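Speaker notes: Bad reviews and the painters who got them
Harnbridge Library, evening talk, June 18, 2022
Eetu Hämäläinen

Start on time. Say thanks to the library. Phones off, questions at the end. 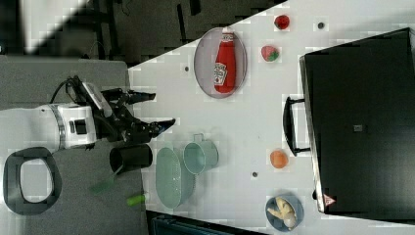
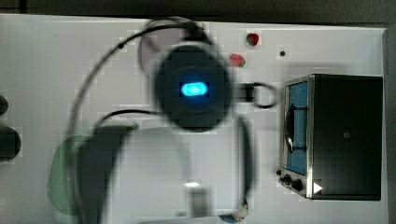

Opening point. When a critic attacks a painter, we tend to remember the insult and forget the painting. Tonight is about what the insults can tell us about how people looked at pictures in their own day.

First case: the Savon show. Four painters rented a hall in Wiven and hung 51 canvases, mostly farm work and kitchens. The local paper ran a review the next morning. Read the short passage from the handout, slowly. The critic calls the color "porridge" and says the cows look better fed than the people. Pause.

Ask the room what he is complaining about. Usually someone says the brushwork. It is mostly the subject. He wanted saints and lakes, and he got a woman peeling turnips.

Second case: Manninen. Bigger name, worse reviews. The gallery book records 2,729 visitors, a lot for a town that size. Bad press sold tickets. Don't spend long on the gallery's money troubles. People ask about it later anyway.

Read the Manninen letter. He says the review was unfair about the hands and fair about the sky. He repainted the sky in September. Mention that the first version is known only from a print, so we are taking the critic's word for the color.

Third case, if there is time: the reply in verse. Almost 16 stanzas survive, the last one torn. Read two. The rhymes are poor in English, so say that first.

Skip the section on caricature if it is past eight.

Closing. Go back to the turnip picture. Read the "porridge" line again and give people a minute to look at the copy in the handout. Then questions.

Likely questions: where the paintings are now (most in private hands, two in the Wiven town hall), and whether the critic ever changed his mind (no record of it). Handouts go back in the box by the door.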